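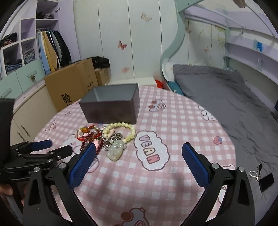

Ponus asked whether the bracelets should be bagged singly before going into the grey box, as the chain catches on everything. Agreed: chain bagged, beads left as they are.

Item 2, stock. The list stands at 1,137 pieces, of which 141 have no label. Medeiros to supply 400 small bags by July.
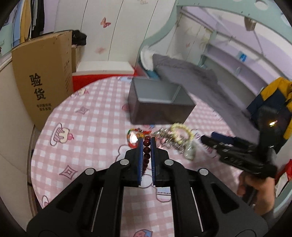

Red beads are to be listed under strands, the cream ones under bracelets — the pendant keeps its own line. Nivel wanted one heading for all three; not carried.

Item 3, storage. Cender quoted for over 900 labels. Deferred until the unlabelled pieces are sorted. Meeting closed 4.20 pm.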